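Progress Report to the Pirarine Fund
Skololano Student Robotics Club, Household Tasks Project
Submitted 14/01/2025 by Noemi Guerra, Project Lead

The club has completed the second stage of its work plan. Enrollment stands at 28 students, working in small teams under the guidance of Gerardo Carbone. Students have recorded 131 demonstrations with hand-held grippers in furnished rooms. Almost 80 of these have been checked and labeled.

Work in this period centered on tidying tasks with small items and storage bins. Labeling fell behind schedule in the fall, and two sessions were moved to make up the time. Spending remains within the approved budget. The balance of the equipment line will be carried forward to the Leone competition in July, for which the club has registered one team.

The Fund's approval is requested for the revised labeling schedule sent under separate cover. 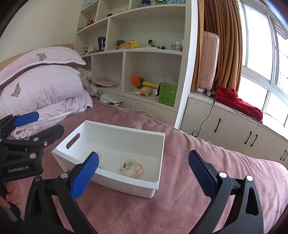
Delphine Whitfield replied that the revised schedule was acceptable, and asked that the next report state how many demonstrations each team had labeled.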